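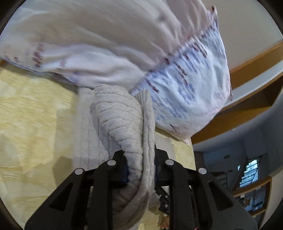 Ullport Evening Knitters — members' pages

I put the wool away in February this year, which is too early by any sensible measure. We still had frost. But the radiators in the new apartment run hot and I had stopped reaching for anything heavier than a cotton shirt, so the sweaters and blankets were only taking up room.

Last year I did it badly. I folded everything straight off the chair where it had been sitting all winter, pushed it into the bottom of the closet and shut the door. When I took it out again in the fall there were holes in two cardigans and a pair of socks, and small tan cases stuck in the seams. Clothes moths. The adults don't eat anything. The larvae do the damage, and they like wool best where it has skin oil or food on it, meaning cuffs, collars and the front of whatever you wear to eat soup.

So everything got washed first. I use the Studis wool wash because the shop in Brarkell carries it and it doesn't need rinsing, but any mild one will do. Cool water in the bathtub, press it down, leave it for half an hour, let the water out, press again. I don't wring. Small things go in the salad spinner. Big things get rolled in a bath towel and I stand on the roll in my socks until the towel stops taking up water.

Drying is the slow part. A hand-knit blanket holds more water than you think it will, and if you hang it over a rail it grows in one direction and stays that way. I learned this with the first blanket I made, which was square when I finished it and has been a rectangle ever since. Now I dry flat on the spare bed with a plastic sheet and old towels underneath, and turn things over at night. The blankets took three days. The window was open a crack and the bedroom door stayed shut to keep the cat out.

While everything was spread out I did the mending. Most of it was loose ends coming free, and one underarm seam. I keep the leftover yarn from every project in an envelope with the ball band, which paid off for once. The gray I had used on the underarm was shade 2841 from Wuisan, and they stopped making it years ago. I had a few yards left in the envelope and used nearly all of it.

The holes in the cardigans I darned in whatever was closest. One is a decent match. The other has a green elbow now.

Then folding. Knits stretch on hangers, so they lie flat in the drawer with the heavy ones at the bottom. I fold the sleeves across the back and turn up the hem once. Cables don't like a hard crease, so I leave those loose at the top where nothing presses on them. Blankets I roll.
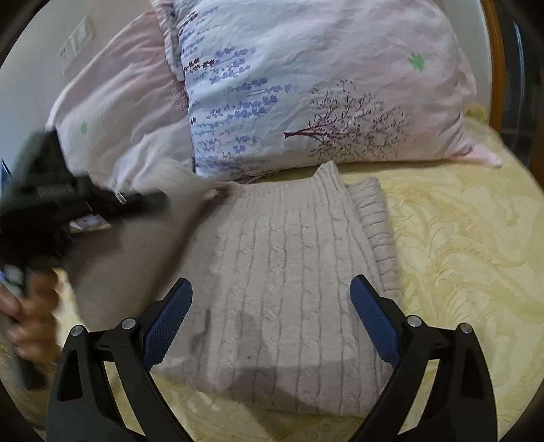 Suryani Lumbantobing wrote to me after my last post and said I should forget cedar altogether. Her view is that the blocks smell nice for a month and then do very little, and that people trust them and stop checking. She puts everything in zip bags and freezes it for 7 days, lets it come back to room temperature, and freezes it again. She has a chest freezer in the garage and goes through the whole family's wool that way, a bag at a time, starting with anything bought secondhand.

I don't have a chest freezer. I have one drawer, and it's full of peas and bread. I did manage the two cardigans and the socks, one after another, over several weeks. Everything else I washed, dried properly and closed up in cotton bags with a zipper. I did throw in the cedar, since I already owned it.

I also vacuumed the closet floor and along the baseboard, where I found a wad of old carpet fluff that was probably feeding them in the first place. If you only do one thing, move the furniture and look there.

Sticky moth traps went up at the same time, the kind with the pheromone card. They only catch males, so they won't clear anything out, but they will tell you if you have a problem. Mine is empty so far. I'm going to open the drawer again in May and shake everything out by the window.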